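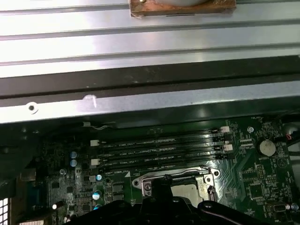

3 min read

Inside the Clindcombe server

Tuesday, June 30, 2020

The workshop at Clindcombe is where old office machines come to be opened up, cleaned and either put back to work or taken apart for spares. The one on this page is a server board in its metal chassis. It came in with a batch of 12 from a firm called Gisteo, which was clearing out a back room. Most of the batch had been switched off since February.

The photo at the top of the page was taken with the lid off, looking at the processor and the memory slots. The notes below go with it, and after them there is a bit about how we work through a machine like this one. Click the photo for the larger size.

Memory slots
Four black slots in parallel, with white latches. The latches alternate, right then left, going down the board. The labels printed next to them follow the pattern DIMM1_CPU1, DIMM2_CPU1. The lowest slot is DIMM1_CPU1, and its label is just underneath it. If you are working on a similar board, read the label before you fit anything. Counting from the top will get you the wrong slot.

Processor socket
The silver bracket below the slots holds the processor. Its ends are rounded into loops and there are screw points at the corners. Part of the processor's light grey top shows on the right. We undo brackets of this kind a little at a time, going from corner to corner, and keep the screws in a lidded pot. Old thermal paste comes off with a lint-free cloth and isopropyl alcohol.

Crossbar
A flat bar of brushed metal running above the board. It has a bit of dust on it, a small screw hole towards the left and a white scuff mark next to that. Scuffs on bars do no harm and we leave them alone. Dust gets a soft brush first and then the small vacuum, held well back.

Ribbed panel
The large silver panel behind the crossbar is aluminium, with broad grooves and ridges across its full width. Panels like this get wiped down with a barely damp cloth and dried straight away. The grooves take longer than you would expect. A cotton bud wrapped in cloth is the best thing we have found for them.

Cable
A thin white and black cable follows the top edge of the board, partly in the shadow of the crossbar. Cables in that sort of place are easy to catch with a sleeve. We label both ends with masking tape before unplugging any of them.

How a machine goes through the workshop

Every machine gets a job number when it arrives. This one is 131. The number goes on the chassis, on the job sheet and on each bag of screws. Machines then wait on the shelves by the door, usually for 9 days or so in a busy month and less in a quiet one.

Memory is tested one stick at a time in a machine we know is good. Sticks that pass go into antistatic bags and are sorted by size. Sticks that fail go in the red tub for recycling. Processors are cleaned, checked for marks on the underside and stored in plastic trays.

Boards are the last thing to be decided on. If a board starts and runs overnight it goes to the Kurnano shelf, named after the first project that bought one from us. Boards that do not start are kept for eight weeks in case we need a clip or a bracket from them, and then go out with the scrap.

More from this batch
Power supplies and fans
Drive trays and rails
The Chornovol racks, before and after cleaning

Prints of the workshop photos can be ordered at the front desk. Please quote the job number.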